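The fruit trade at Hirkport has never been large, yet it shaped the town more than the fishing did. For most of the last century, lemons and other soft cargo came in by coastal steamer and were sold from the quay before breakfast. The market hall that replaced the quayside stalls still opens at 5 a.m. and remains the property of the town.

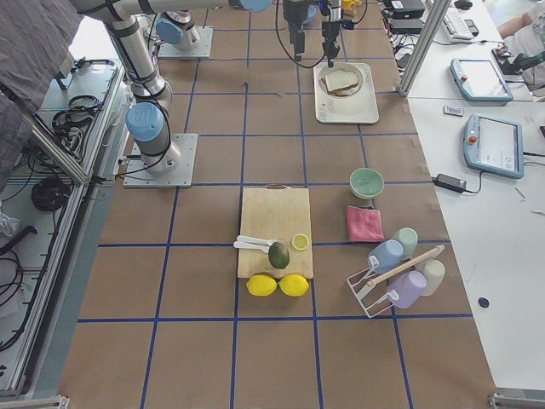
Membership in the growers' association stood at 40 when the hall was built. It has since fallen to 35, although the land under cultivation between Hirkport and Dudham has changed very little. Farms have been joined together, and the older packing sheds along the Dudham road are now used mainly for storage.

The association's rules on grading date from the same period. Fruit is sorted by size, then by skin, and any lot in dispute is set aside until the morning's sales have closed.

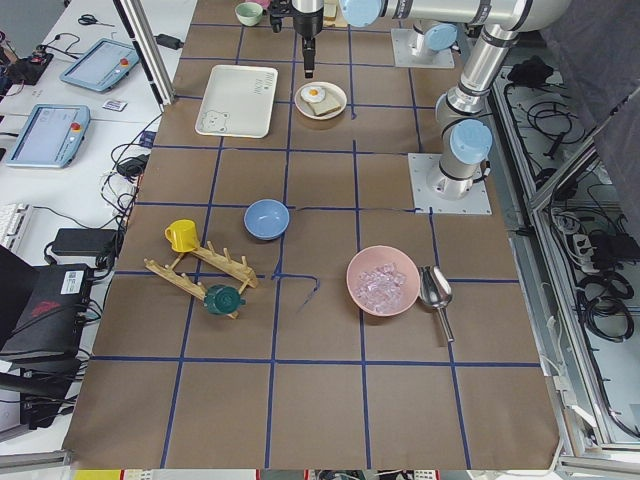

*Brown paper, marked into squares with blue tape.*

Flarkard, the inland rival, took a different course. Its market was leased to the Dufour company, which repaired the roof, raised the stall rents, and moved the opening hour to suit buyers from the larger towns. Trade increased. Several families who had sold there for generations gave up their places, and a number of them moved to Hirkport, where rents are still set each February at an open meeting.
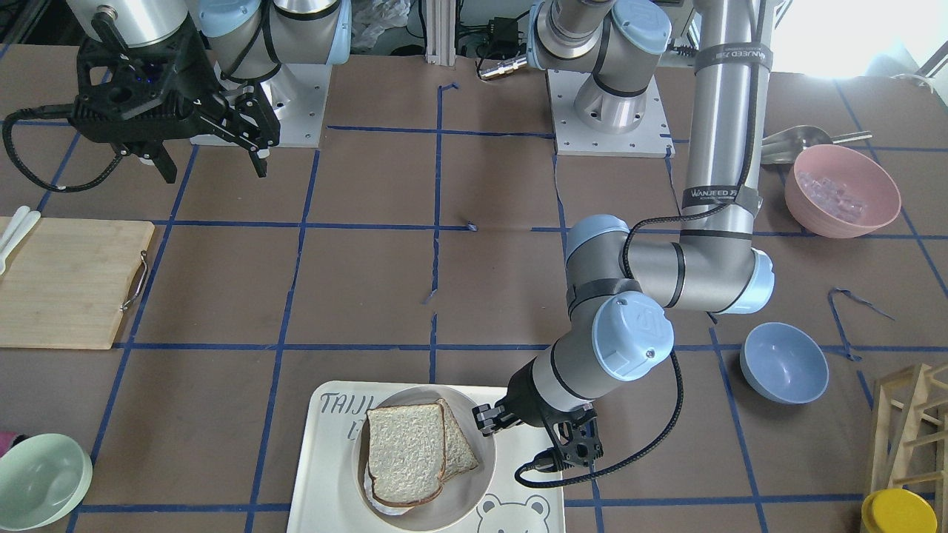
*A plate near the edge of the work, with the gripper at its rim.*

The question now before both towns is the road. A proposed bypass would shorten the journey from Flarkard to the coast by almost 2 hours for heavy vehicles, which must at present go around by Dudham. Growers are divided on its merits. Those with orchards near the planned route stand to lose their best-drained ground.
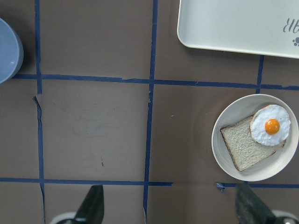 **From the Regional Affairs desk**

Hirkport's council has asked that any new road include a turning for the market hall. Dufour has made a similar request on behalf of Flarkard. The two submissions will be heard together in the spring, and the association has already engaged a surveyor to walk the route.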